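Small servers, long memories: what we learned running Casdale
Speaker notes, Chathurika Kodikara

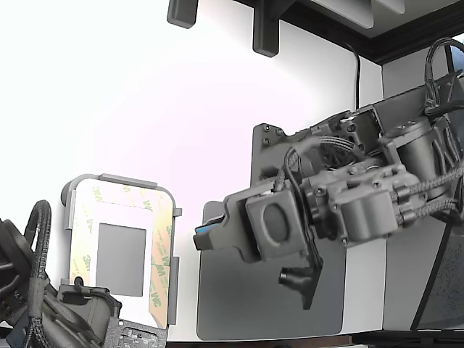
Hi everyone, thanks for coming in so early! Quick show of hands, who has played an MMO that has since shut down? (Wait. Let them shout out names, it's fun.)

Slide 2. Casdale is our fantasy MMO. Each server holds 600 players, and yes, we picked that on purpose. On a big server you meet a great healer once and never again. On ours you meet her at the fish market the next day and she remembers you owe her a potion.

Slide 3. The closed test in July. We had 757 testers and two servers, so neither one was full, and people still found each other. Hugo Paredes built the harbor town, Barua, with a single road in and out. I argued against it for weeks. I was wrong! Everybody stops there, everybody chats.

Slide 4. Play the ferry clip. Sound ON. The singing is all players, we didn't script any of it.

Slide 5. What went badly. Raids for 32 people were too hard to fill on weeknights, so we let groups start short and have others join at the second gate. Crafting was slow too (show the old anvil menu, pause for groans). Mining is still too slow and I'd love ideas.

Slide 6. Trading. Prices went wild the first weekend when one guild bought all the rope. We left it alone, and a rival guild started growing hemp. I still get excited telling this one, so watch the clock.

Skip slide 7 if we're past the half hour.

Slide 8. Questions. If someone asks about console: no plans yet. Hugo has the map printouts at the back.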